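Waffenstillstand, Entflechtung, Pufferzone: Wie Grenzkonflikte abkühlen
Begleittext zur vierten Sitzung, Einführung in die Internationalen Beziehungen
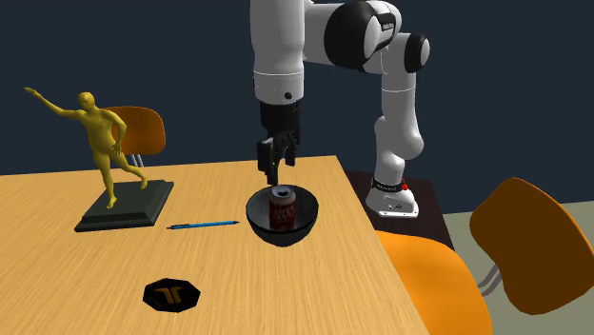

Abb. 1: Roboterarm über einer Schale mit roter Getränkedose (Computersimulation)

Liebe Teilnehmerinnen und Teilnehmer,

in der letzten Sitzung sind wir ja mitten im Fallbeispiel stehen geblieben, und weil mehrere von Ihnen danach noch am Pult standen und Fragen hatten (sehr gute Fragen übrigens!), habe ich die Notizen diesmal etwas ausführlicher gehalten. Lesen Sie sie bitte in Ruhe durch, am besten mit dem Stift in der Hand, und bringen Sie alles mit, was Ihnen unklar geblieben ist.

1. Begriffe, die gern durcheinandergeraten

In der Presse liest man »Waffenruhe«, »Waffenstillstand« und »Frieden« oft so, als wäre das alles ungefähr dasselbe. Für unsere Zwecke müssen wir genauer sein. Eine Waffenruhe ist meist kurz und örtlich begrenzt, sie kann mündlich zwischen zwei Kommandeuren verabredet sein und dient häufig einem ganz bestimmten Zweck, etwa der Bergung von Verwundeten. Der Waffenstillstand ist förmlicher, in aller Regel schriftlich, und er gilt für die gesamte Front oder jedenfalls für einen klar bezeichneten Abschnitt. Den Kriegszustand beendet er rechtlich noch nicht. Das bleibt dem Friedensvertrag vorbehalten, und auf den wartet man manchmal Jahrzehnte — das Waffenstillstandsabkommen von 1953 auf der koreanischen Halbinsel ist bis heute das Beispiel, das in jeder Klausur auftaucht, also merken Sie es sich ruhig.

Davon zu unterscheiden ist die Entflechtung, im Englischen »disengagement«. Gemeint ist, dass Truppen, die sich unmittelbar gegenüberstehen, räumlich auseinandergezogen werden. Eine Entflechtung kann es auch dort geben, wo gar kein Krieg herrscht, und sie sagt noch nichts darüber, wem das umstrittene Gebiet am Ende gehört. Gerade das macht sie für beide Regierungen so attraktiv: Man kann zurückgehen, ohne einen Anspruch aufzugeben. Und die Deeskalation schließlich ist der weiteste Begriff von allen, darunter fällt auch schon ein freundlicherer Ton in den Pressekonferenzen.

2. Unser Fallbeispiel: der Streit um das Tal von Zarnlow

Zur Erinnerung die Lage, mit der wir das ganze Semester arbeiten. Im Planspiel liegen sich Itbridge und Irkon gegenüber, dazwischen das Tal von Zarnlow mit dem Marktort Dmytriv. Beide Staaten berufen sich auf alte Karten, und wie so oft stimmen die Karten nicht überein. Itbridge beruft sich auf die Wasserscheide, Irkon auf den Flusslauf, und der Fluss hat sein Bett seit der Kartierung verlegt. Auf jeder Seite stehen 1.000 Soldaten, die umstrittene Linie ist 355 Kilometer lang, und die vordersten Posten sind an manchen Stellen so dicht beieinander, dass man sich hören kann.

Im März einigen sich die Unterhändler auf einen Rückzug in 3 Stufen:

Stufe 1: Schwere Waffen werden aus Dmytriv und dem unmittelbaren Umland abgezogen.
Stufe 2: Die Infanterie beider Seiten geht 15 Kilometer zurück.
Stufe 3: Im geräumten Streifen entsteht eine Pufferzone, in der nur noch unbewaffnete Beobachter unterwegs sind.

Das liest sich hübsch ordentlich, und auf dem Papier ist es das auch. In der Gruppenarbeit haben Sie aber sehr schnell gemerkt, wo es hakt. Wer geht zuerst? Gilt der Abstand von der Linie, die Itbridge anerkennt, oder von der anderen? Was wird aus den Bauern im Tal, die ihre Weiden im künftigen Puffer haben? Herr Pasichnyk, der die Delegation von Irkon geleitet hat, wollte den Abzug unbedingt gleichzeitig beginnen lassen, Stunde für Stunde abgestimmt, und ich fand das einen klugen Vorschlag, auch wenn die Gegenseite ihn zunächst vom Tisch gewischt hat.

3. Warum Vereinbarungen halten oder platzen

Die Literatur kennt hier eine ganze Reihe von Erklärungen, und ich möchte Ihnen die drei mitgeben, mit denen man im Proseminar am weitesten kommt.

Zunächst das Problem der glaubwürdigen Selbstbindung. Jede Seite muss befürchten, dass die andere den Rückzug nutzt, um nachzurücken. Wer eine Anhöhe räumt, gibt einen Vorteil aus der Hand, den er vielleicht nur unter großen Verlusten wiederbekäme. Deshalb wird so zäh um die Reihenfolge gerungen, die dem Laien kleinlich vorkommt.

Dann die Überprüfung. Beobachter vor Ort, Luftbilder, gemeinsame Patrouillen, ein Telefon zwischen den Stäben, das auch nachts um drei jemand abhebt — all das senkt die Gefahr, dass ein Missverständnis als Angriff gelesen wird. Eine Patrouille, die sich im Nebel verläuft, ist mit Telefon ein Ärgernis und ohne Telefon womöglich der Anfang der nächsten Krise. Denken Sie auch an die Frage, wer die Beobachter stellt und wem sie berichten. Darüber kann eine Verhandlung wochenlang stillstehen.

Und schließlich die Innenpolitik, die Robert Putnam mit seinem Bild vom »Spiel auf zwei Ebenen« beschrieben hat. Eine Regierung verhandelt gleichzeitig mit dem Gegner und mit dem eigenen Publikum. Was draußen als vernünftiger Kompromiss gilt, kann zu Hause als Schwäche ausgelegt werden, und so kommt es, dass beide Hauptstädte denselben Text unterschreiben und am nächsten Morgen ganz Verschiedenes darüber erzählen.

4. Ein Wort zu den Quellen

Das bringt mich zu einem Punkt, der mir wirklich am Herzen liegt. Wenn Sie Meldungen über einen Truppenabzug lesen, fragen Sie bitte immer zuerst, wer da spricht. Ein Ministerium, eine staatsnahe Zeitung, ein ungenannter Offizier, eine Nachrichtenagentur mit eigenen Leuten vor Ort? Staatsnahe Blätter sind als Quelle keineswegs wertlos (das wird manchmal zu schnell behauptet), denn man kann an ihnen recht gut ablesen, welche Haltung eine Führung nach außen zeigen möchte. Für die Frage, ob ein Posten tatsächlich geräumt ist, taugen sie dagegen wenig. Achten Sie auch auf die Zeitformen! »Wird abziehen«, »zieht ab« und »ist abgezogen« sind drei verschiedene Nachrichten.

5. Zur Vorbereitung auf die nächste Sitzung

Bitte schreiben Sie auf höchstens einer Seite auf, an welcher Stufe des Zarnlow-Abkommens Sie das größte Risiko sehen und welche Form der Überprüfung Sie vorschlagen würden. Ganze Sätze, bitte, keine Stichpunkte. Wer mag, nimmt die Perspektive der Einwohner von Dmytriv ein, die kam mir beim letzten Mal ein wenig zu kurz. Abgabe bis Sonntag über die Kursseite; wer es nicht schafft, schreibt mir kurz, dann finden wir eine Lösung.

Die Delegationen bleiben wie eingeteilt. Itbridge beginnt mit der Eröffnungserklärung, danach hat Irkon Gelegenheit zur Erwiderung, und den Rest der Zeit verhandeln wir über die Pufferzone.

Weitere Materialien zum Kurs
Sitzung 1: Was ist eine Grenze? Linien, Räume, Ansprüche
Sitzung 2: Staatliche Souveränität und ihre Grenzfälle
Sitzung 3: Eskalationsstufen und Krisenkommunikation
Rollenkarten Planspiel Zarnlow
Hinweise zum Zitieren von Pressequellen

Zuletzt aktualisiert: März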